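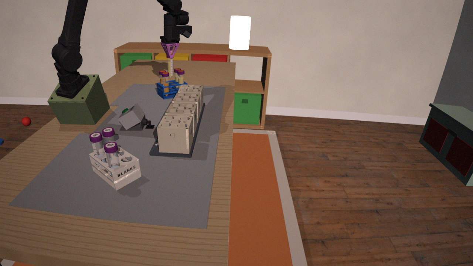

My father kept bees for eleven years and never once told me it was relaxing. I should have paid attention to that.

I bought my first hive last October, which every book says is the wrong month. The man who sold it to me, Duarte Pinheiro, agreed it was the wrong month and took my check anyway. He threw in a smoker with a dent in it and a pair of gloves that had belonged to someone with much longer thumbs.

Then came winter, when a beekeeper mostly stands in the yard with an ear against a box. I did this a lot. The neighbors across the fence have a good view of it. If you hear a low hum, the bees are alive. If you hear nothing, they may also be alive, and you go back inside and read forums until one in the morning, where people with 40 hives explain that you've already killed yours by worrying in the wrong direction.

The forums, I should say, agree on nothing. Wrap the hive, never wrap the hive. Feed them sugar, feed them nothing, feed them a kind of patty that costs more per pound than my lunch. Catarina Frade, who runs the Tuesday group out at Hirgate, told me to put a brick on the lid and leave them alone. So far the brick is the only piece of equipment I fully understand. 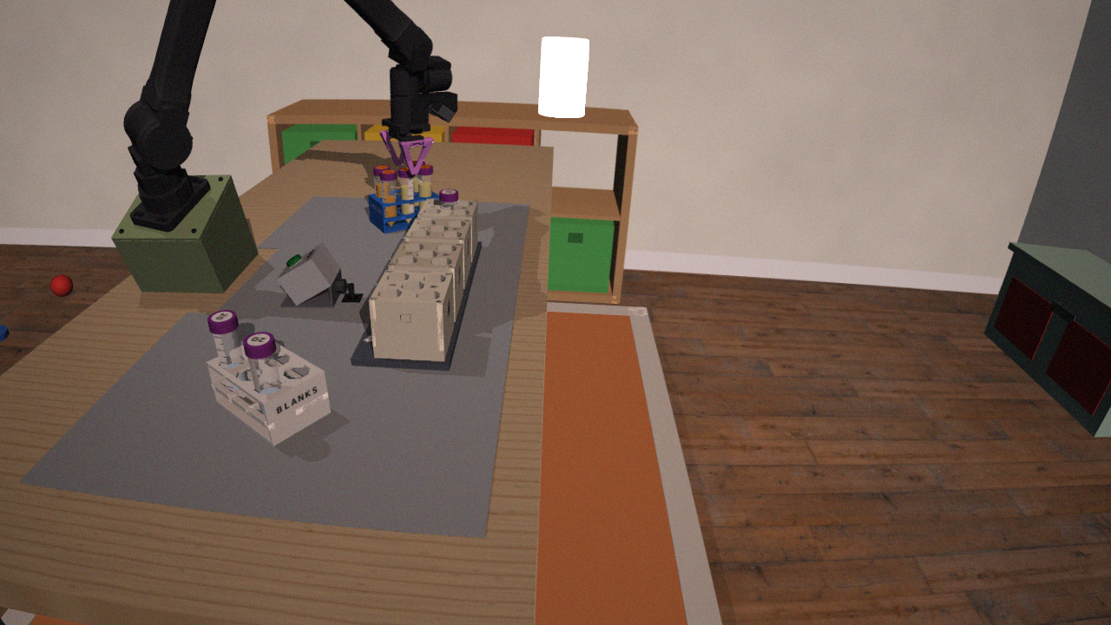

Blue rack, purple fingers.

We had our first warm afternoon last week and I finally opened the thing up. I had pictured a calm half hour. It was nine minutes, and for four of them I was walking briskly around the garage with a bee inside my veil, talking to her in what I hoped was a reasonable tone. She was not interested in my tone.

But there was brood! A patch the size of my palm, tan and capped, right in the middle where it's supposed to be. I didn't find the queen. I looked for her the way I look for my keys, which is to say I checked the same spot six times and got annoyed at it. Catarina says if there are eggs you don't need to see the queen, and I'm choosing to believe her, although I couldn't see any eggs either. They're tiny, I was squinting through mesh, and the sun had gone behind the Louro place.

I've been asked a few things since I mentioned all this to people at work, mostly by people hoping for free jars.

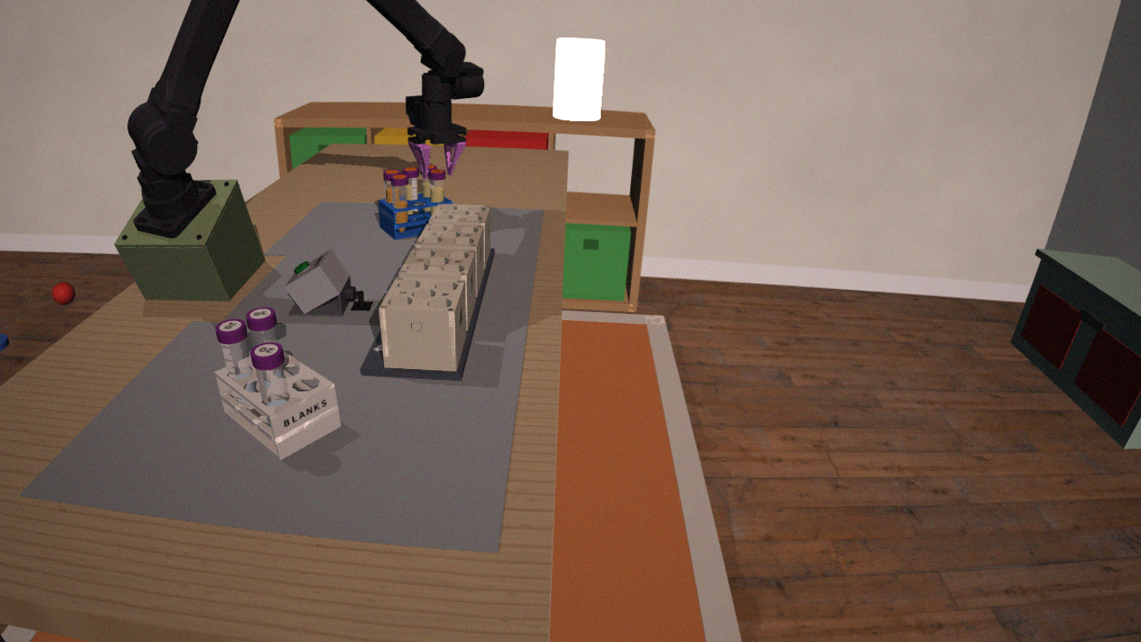

How much honey will you get this year?

Probably none. A young colony needs most of what it makes to get through the next winter, and taking it would mean buying it all back as sugar. My father got 68 pounds one summer and brought it up at every meal until I left for college, so I know it can be done eventually.

Next job is painting the second box, which has been sitting in the hall since Christmas with mail on it. I bought a can of pale yellow. My wife says it's beige. The bees can have whichever one it dries to.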